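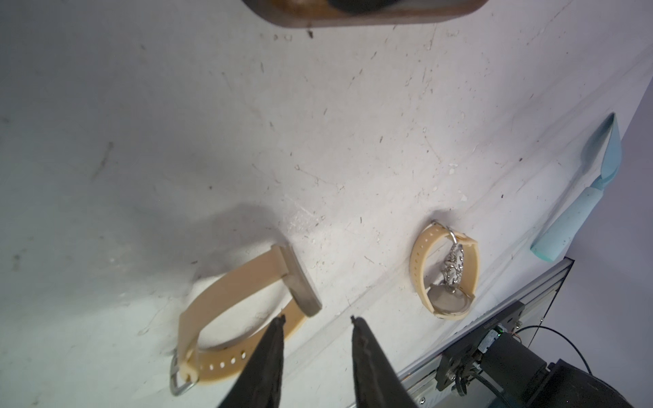

Tabletop Reset Practice

Tabletop reset practice is the set of house rules a robot lab follows for putting a work surface back in order between runs of a manipulation task. Most labs have one, even if it only lives in somebody's head. I've kept the written version at our lab since February, and I've read a good many from other places, so this entry leans on what I know best (corrections are very welcome, there's an edit history for a reason!).

Where the rules come from

There's no single official standard for this. The formal safety documents deal with people getting hurt, and they have very little to say about where you set down a wristwatch. So the rules get written locally and passed around. The one I see copied most is the Sowerby sheet, a two-page list that Leszek Kołodziej put together for his own students and never really meant to publish. The Lusano checklist is longer and fussier, and I like it more than I probably should.

Object placement

Both lists say to vary the starting layout, and they split on how. Sowerby lets the operator place things by hand, any way they like. Lusano gives you 24 printed layouts and asks you to cycle through them. We do a bit of each. Hand placement gets lazy after lunch – everybody drifts toward the same comfy spots – and the printed layouts never include the odd stuff, like a watch standing on edge with its strap in an open loop and a bracelet threaded through it. I love those setups. A strap loop has a hole in the middle, it can roll or tip, and the fingertips have to pick a side. Chains are harder again, and the Lusano people say to log jewelry separately from anything stiff.

Soft items get their own line. A folded cloth should be refolded by hand each time, with no attempt to match the last fold.

Surface condition

This is where people argue. Kelly Fothergill's view, which she'll give you at length, is that a white top should be wiped every 40 runs and swapped out once the scratches show up on camera. Rizwan Amarasinghe keeps his scuffed ones for years, and says a policy trained on a spotless table goes to pieces in a real kitchen. I'm with Rizwan on scratches and with Kelly on crumbs. Loose grit gets under fingertips and wears them down.

Before each session

Our own sheet has 8 items. The ones I'd keep if I had to cut it down: check the bracket screws by hand, see that no cable can reach the fingers at full travel, look for the controller light, and wipe the wrist camera with a dry cloth. Fingertips come off for inspection at the end of the day.

Record keeping

Every reset gets a line with the operator's initials and the layout. Renata Acuña went through 1,949 of our old lines and found that the free-text column was mostly the word "fine," so we replaced it with a short menu of faults. Dropped items and items moved by hand mid-run are now separate entries.

See also: fingertip wear, gripper calibration, operator handover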